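Verkura packing cell, after one summer of sharing a room with it

I pack orders for a living. Office supplies mostly, plus the odd party item and toy, all of it going out in little clear bags, and for nine years that meant me, a stool and a stapler. Then in July our owner, Normand Thibodeau, signed for a two-arm packing cell from Verkura, and I've been working next to it ever since. The reviews I could find were all written by people who buy these things, so I figured somebody who has to stand beside one might as well have a go!

First, the setup. The crew from Landry brought it in on one pallet and were gone by late afternoon, which impressed me. The training was less impressive. We got two hours and a binder, and the binder was clearly written for a bigger model, because half the page references went nowhere. I ended up learning most of it from a woman on the Lendley support line who walked me through the restart sequence so many times that I could hear her smiling. (If you get one, write the restart sequence on a card and tape it up. Ours is on the side of the cabinet in my very best handwriting.)

What does it do well? Boring stuff, for hours. It'll pick up a bag, move it over, go back for another, and it doesn't get the 3 p.m. slump like I do. On a good shift it gets through 437 bags. I used to do more than that by hand, and I'll say so to anybody who asks, but I used to go home with my thumb throbbing and a wrist brace in my purse. I haven't worn the brace in weeks. That alone gets it a star from me.

My job is different now, and this is the part I'd want to know if I were you. I fill fewer bags and do a lot more laying out. Mornings I set up the table, check the packing list and load the next run, and then I'm on call for whatever it doesn't like. It took me a while to enjoy that. There's less chatting, too. We used to have two of us at that table going on about our kids all day, and now my old table buddy is over in returns, which she likes better (regular chair, a window), but I miss her. Nobody lost their job over it, I should add, and Normand put that in writing before the thing was delivered. Ask your boss to do the same.

Now the gripes. Thin clear plastic is its worst subject. Anything bulky and stiff is no trouble, but a floppy bag with one small thing in it is a coin toss, and you'll want to leave plenty of empty plastic at the top so there's something to grab. 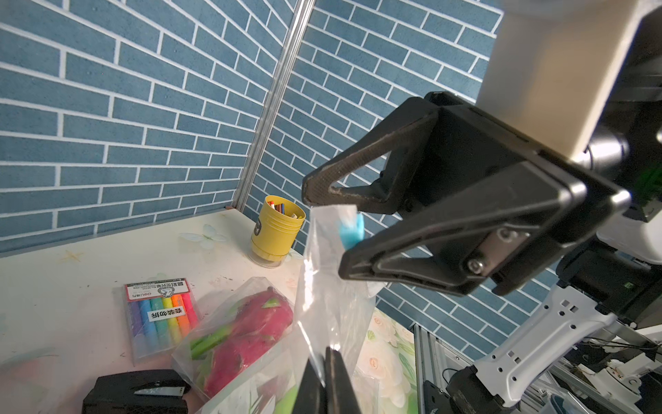

We did try the Skistico finger pads, an add-on at 300 dollars a set, and they helped some. I'd still call them overpriced for what they are. They pick up lint like a sweater does and I wipe them down at lunch and again before I leave.

The other gripe is the screen. There are 27 error codes and I could explain maybe six of them. "Grasp uncertain" comes up for everything from a crooked bag to me leaning on the table. The alert chirp is awful as well, though you can turn it down under the second menu, and please do that on day one.

Service runs us 2000 dollars a year, which isn't my money, but Normand groans about it loudly enough that I feel involved. So far they've come out twice, both times within the day, and the second guy showed me how to clear a jam without calling anyone.

So, four out of five from me. I'd take it over going back to the stool and the brace, and I'd knock the price of those pads in half. If you're the one who'll be working next to it, get yourself into the room when they decide where it goes, because ours went right where I used to keep my coffee and it took me a month to get a shelf put up.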